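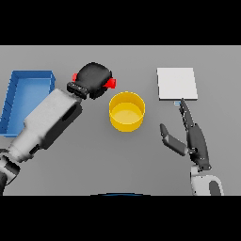

Acta reunión huerto comunitario Konderley, 6 de abril. Se abre tarde, faltaba la llave del local. Se aprueba el acta anterior sin cambios. Primer punto, el semillero: hay que repartir el plantel de tomate y pimiento antes de que se espigue. Se acuerda usar bandeja azul abierta, de paredes levantadas, como la de la foto, una por parcela, y devolverla limpia. Quien no la devuelva, no recoge plantel en septiembre (coles y lechuga).

Segundo punto, agua. La factura sube a 800 euros, 86 más que la anterior. Mudassar Rind propone riego por turnos, 5 parcelas cada tarde. Se discute bastante. Queda aprobado a prueba, se revisa después del verano. El programador Turkard sigue sin funcionar, se pide presupesto a Sokier — si pasa de 1.000 euros no se hace y se riega a mano.

Tercer punto, compost. El montón del fondo huele, quejas de los vecinos de la calle de atrás. Nada de restos cocinados, nada de cítricos. Falta material seco; Kaushik ofrece paja, pero el porte lo pagamos nosotros. Pendiente de precio.

Cuarto punto, valla. Se ha caído el tramo junto a la acequia. Arreglo provisional con alambre, sábado no, cada cual cuando pueda. Herramienta en la caseta, apuntar lo que se saca.

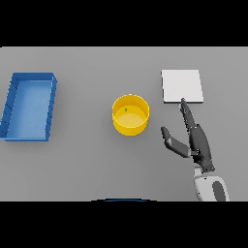 Mudassar pide que conste que los turnos de riego perjudican a las parcelas altas, donde llega poca presión, y que deberían ir las primeras. Consta. Se mirará al hacer el calendario.

Ruegos y preguntas: la manguera larga gotea por la junta. Las parcelas sin cultivar, aviso por escrito y un mes de plazo. Próxima reunión sin fecha, se avisará en el tablón. Se levanta la sesion.

Comentarios

Nuria: ¿Y los que tenemos solo fresas también entramos en turno?

parcela_alta: De acuerdo con Mudassar, a mí no me llega ni para los ajos.

Tomás: La paja mejor de cebada, la otra trae mucha semilla. Yo puedo poner el remolque.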